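Workshop | Kitchen | Laundry | Machines at Home | Ask

Tips > Workshop > Machines at Home > Bench rules for a shared arm

Bench Rules for Working Next to a Robot Arm

by Lamisi Frimpong

If you share a workbench with a robot arm, you already know it has better posture than you do and worse judgment. Ours is a Kiltine, bought used, and it fetches, holds and puts down small things for hours at a stretch. It has never once complained about the radio. It has also tried to put away my sandwich.

Most of what follows came out of a long Wednesday with Vasylyna Melnychuk, who used to write safety procedures for a packaging plant and now fixes clocks two doors down. She read my old rules, which were taped to the wall and ran to two words ("Be careful"), and asked for a pen.

Before you switch it on

Mark the reach. Stretch the arm out as far as it goes with the power off, swing it by hand if yours allows that, and run tape along the bench where the gripper gets to. Then add a hand's width. Anything inside the tape belongs to the arm while it's running, including your coffee.

Put the stop button where your other hand is. Everybody mounts it next to the keyboard, and then walks around the bench to see what's going on. Ours is on a long lead and lives on whichever side I'm standing. Press it once every morning before work, on purpose, with the arm moving slowly. A stop button you've never pressed is a decoration.

Sleeves up, lanyards off, hair tied. Vasylyna wanted gloves off too, at least near the joints. A loose glove goes into a gap very easily and takes the finger along for company.

Read the manual that came with your own arm for its limits on speed and load. The load figure includes the gripper. Ours is rated for 1000 grams, the gripper takes 300 of them, and so the arm can lift 700, a sum I did only after it dropped a jar of screws.

While it's running

Slow for anything new. The first run of any new job goes at 15 percent speed with a hand on the button. It's like watching paint dry, if the paint might hit you. Do it anyway.

Don't reach in to help. The urge is strongest when the gripper is a hair off and you could just nudge the part over. Stop the arm, nudge the part, step back, start again. I'd like to say I always do.

One person gives the orders. If two of you are at the bench, decide out loud who has the controls, and say "moving" before it moves. You feel silly for a day or so.

Keep the background boring. An arm that works by camera has to tell the thing it wants from everything behind it, and a crowded shelf gives it a lot to chew on. Tall stuff goes at the back, paper gets clipped down, and glossy white surfaces get a matte mat if your lamp is strong. I put off buying the mat for months and spent the savings on headaches.

Watch the wrist camera's speed as well. A fast swing smears the picture, and a smeared picture is no good for deciding where to close the fingers. Let the arm come to rest, count one, and only then let it look. With our Selance software that's a pause setting, buried three menus down under a name that suggests something else entirely.

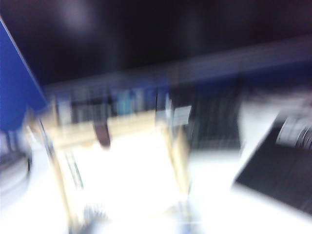 From the wrist camera: tan frame and white surface, both badly blurred.

If most of your pictures come out like that one, check the exposure time before you blame the arm. More light lets you shorten it, but aim the lamp away from anything white – otherwise you swap a blur for a glare.

When you're done

Park it low. Fold the arm down with the gripper resting on something soft, then cut the power. Some arms sag when the brakes let go, and some don't, and you want to find out which kind you own with nothing underneath.

Empty the gripper first. We left a paintbrush in ours over a weekend and it had a dent like a bite mark by Monday.

Write down what went wrong. We keep a Rengifo notebook on a string, one line per mishap: what it was doing, how fast, what it hit. Mine from November says "fast, sandwich." Vasylyna has underlined it.

Check the bolts at the base every month or so. If you find one you can turn with your fingers, tighten them all, in a crisscross, to whatever the manual gives.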